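Evidence packaging, bench notes
March, started 8:40 a.m.

Carrying on with the seal problem from the Chambi County submissions. Three bags came out of the freezer with the tape lifted at one corner. None were open and the contents matched the intake sheets, but a defense lawyer will ask about a lifted corner and we need something better than "the tape does that."

Went back through the log first. All three bags were Unent, the heavy clear ones, sealed with Dorow red tape. All three were sealed by the submitting agency and initialed across the edge, as they should be. What they share is that they went into the freezer within an hour of sealing. The intake times are in Mestavance, the sealing times are handwritten on the bags. Yevhen checked my reading of the handwriting on the second one because the 1 looked like a 7. He agrees it is a 1.

Setup
Cut 20 bags from the same carton, put a folded cotton swatch in each, sealed them all with one roll of Dorow. Half went straight to the freezer. The other half sat on the bench overnight first. Same person sealed all of them (me), same pressure as far as I can manage it by hand. Wiped the bag surface on every one. The agency probably does not wipe theirs, so that is a difference to keep in mind.

Results so far
Straight to freezer: corner lift on four, all at the end where the tape was torn and not cut. No lift along the middle on any of them.
Overnight on bench: no lift I could see under the magnifier. Sille looked separately without knowing which group was which and got the same answer.

The void pattern did not show on any of the lifted corners. That bothers me more than the lifting. If the adhesive lets go cold without marking, then somebody could in principle lift a corner, press it back and leave very little behind. I tried it on one of the four and got the corner up a bit further before the pattern appeared. Did not try the other three. They are bagged and labeled in the second drawer, please leave them there.

Nayeli pointed out that the roll I used had been open a while. Fair. She is getting a new roll from stores and we will repeat with that, same number of bags, cut ends and torn ends kept in separate groups this time.

For the case files
Socorro wants one paragraph she can attach to the reports. Draft: "Partial lifting of the seal at one corner was noted on removal from frozen storage. The seal was otherwise continuous and the initials were unbroken across the edge." No mention of the test until the repeat is done. Jasper is up for testimony on the second of these bags and should read this page before then. 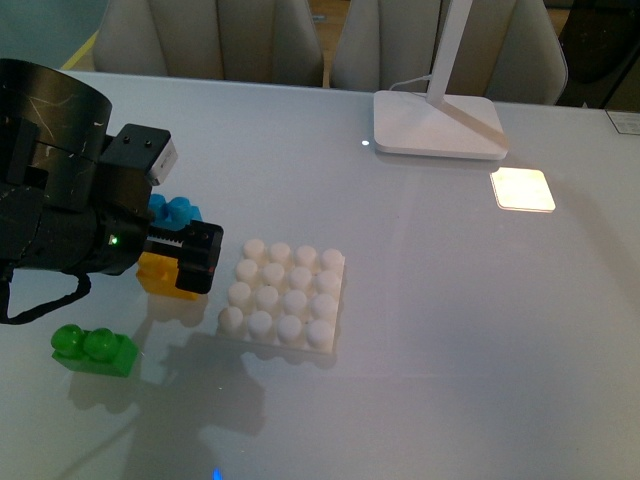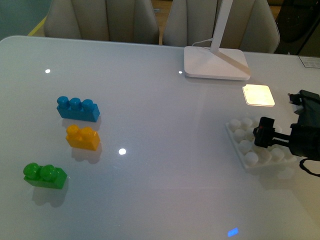

Freezer log was checked for the whole period the Chambi bags were in there. No alarms, one long door opening in the afternoon when a shipment came in. I do not think it matters but it is copied onto the next page.

To do
Repeat with new roll.
Ask Chambi if they tear or cut.
Photograph corners before and after, with scale, same lamp.
Write to the Dorow supplier for the lowest application temperature. The sheet we have only gives storage temperature.

Stopped 4:15 p.m. Second set goes in tomorrow morning.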